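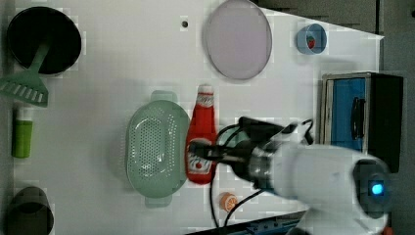
From: Neelam Agarwal
To: trainers list
Subject: Re: Joining letter for the refresher, what do people send?

Vivek Nautiyal wrote:

> Hi all,
>
> I'm taking over the refresher days at Greltaswood from Monday
> and I've inherited a joining letter that runs to 2 sides and
> still doesn't say which door to use. Half of it is about parking
> for a building we left.
>
> Could somebody share what they send? I'm mostly after wording
> for the kneeling part (people turn up with bad knees and tell me
> at the manikin) and what you do about lunch. Also, does anyone
> still set a pre-course quiz? I set one in February and the only
> person who did it was my brother-in-law, who wasn't booked.
>
> Vivek

Hi Vivek,

Congratulations, or whatever the word is. I had the Greltaswood days for a while before I moved over to Faren, and I suspect the parking paragraph is mine. Sorry. It was accurate for a good month and a half.

My letter now fits on one side, and I got it there by cutting everything I'd written to protect myself. There used to be a sentence about how the company could not accept responsibility for the temperature of the room. People read that and brought blankets.

What's left is the start time, the door, what to wear, the knees, lunch, and who to call if the train dies. I put the door first. A learner who can't get in doesn't care about your learning outcomes.

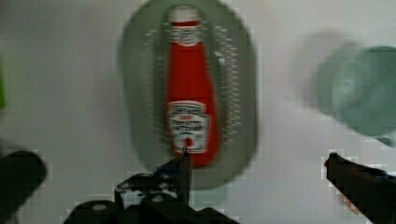
Ketchup bottle, oval tray.

On knees, I use this, and you're welcome to it:

"You will need to kneel on the floor to practice CPR, for a couple of minutes at a time. If that's difficult, please call or write before the day so we can talk about what you can do and what your certificate needs to show."

The second sentence does the work. The old version said "inform your trainer of any relevant conditions," and I got a man's entire dental history and not one word about the hip he'd had replaced. Ask about the floor and people will tell you about the floor.

Do check with whoever issues your certificates before you promise anybody an adjustment. I once told a woman it would be fine and then spent a lunch hour on the phone finding out how fine.

Clothes: say pants, say flat shoes, and stop there. I used to write "smart casual but suitable for practical activity" and had one fellow arrive in a blazer and cycling shorts. He had followed the instruction to the letter. 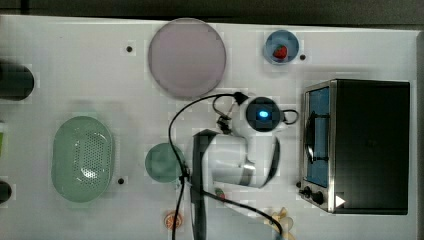

Plate, blue bowl with a strawberry, toaster oven on the right.

Lunch is harder. If you provide it, you become a caterer who does a bit of resuscitation on the side. If you don't, you lose nearly 4 people to the sandwich place and get them back during choking. I'd say bring your own, tell them what time you'll stop, and give them the time you'll start again in bold. Mine says 1000 for the start of the day and I've given up on the 24-hour clock after that — a whole care home once came back from lunch late because "1315" looked to them like a room number.

Ask about allergies even if you aren't feeding anyone. Somebody always brings cake.

As for the quiz, I dropped it. I know Sachdeva's people swear by theirs and will probably write in to say so. My feeling is that the ones who'd do it are the ones who'd read the handbook anyway, and the rest arrive already feeling behind. I do 2 questions out loud while the coats are still coming off: when did you last use any of this, and what happened? You learn more from that than from a score, and it fills the gap while the late ones look for the door. (See above re: the door.)

If you're stuck with a quiz for the paperwork, Rakomik will send you their blank form, which is dull but short. Don't let them talk you into the portal. I have had a login to that portal for a long time and have yet to see the inside of it.

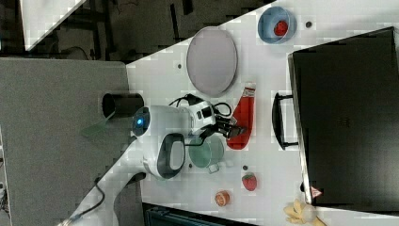 White arm over the tabletop, red squeeze bottle at the gripper.

A few odds and ends:

Send the letter a week ahead, then the same letter again the afternoon before. Don't write a new one for the reminder. I did, and the two disagreed about the postcode.

Ask for the name as they want it on the certificate. Reprints are the most boring thing I do.

Put your own cell number on it, and then put it on silent until eight.

If you'd like my version as a file, write to me off list. The formatting gets eaten on here and the archive is hard enough on the eyes. I'd be glad to look over yours once you've taken the parking out, too.

Neelam

P.S. It's the side door, next to the bins. The front one has a sign on it saying "Training," and it's locked.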